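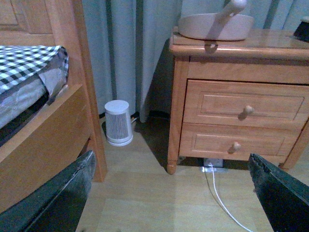

Hi, I'm Agustina, and I run Rurkari, a little Spanish conversation school on the second floor above the shoe repair place in Pranville. If you've been meaning to learn Spanish since high school and keep putting it off, you're my favorite kind of student!

I started out teaching my neighbor Shoshana Ostrowski at her kitchen table. She was moving in with her son's in-laws for a winter and wanted to be able to argue about dinner (her words). Then her sister wanted in, then a couple of people from her choir, and pretty soon we'd run out of chairs. I rented our first real room that October and I've been teaching in Pranville ever since.

## How we do it

We talk. That's most of it. There's a workbook, and I do give homework, but in class you'll be telling us what your boss said or how your tomatoes are doing, with plenty of pointing and wrong verbs along the way. Groups stop at 30 people for the Saturday social and are much, much smaller for weekday classes. I can't stand a class where you wait twenty minutes for your turn.
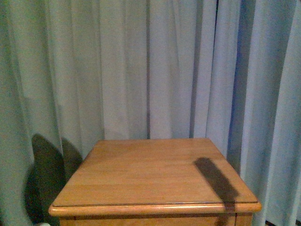
Weekday classes run for 2 hours with a coffee break in the middle, and yes, you have to order your coffee in Spanish. Beginners start with me. After that you'll move on to Nicanor Durán, who grew up in Retamal and talks fast, so bring your good ears. Nélida Cáceres has the advanced group and the book club. They're reading mysteries this term and I'm a bit jealous.

Fotini Zacharopoulos answers the phone and knows the schedule better than I do. She took the beginner class herself, 3 times, and still tells me she's going back for the subjunctive.

## Come try one

Your first class is free, and you don't need to bring anything except a pen. We're at 1032 Stallholm Street, side door, up the stairs. The bell is loud, sorry, just ring it once. If you already speak some Spanish, call first and Fotini will set you up for a quick chat with one of us so you land in the right group.

¡Nos vemos pronto!

Agustina Palma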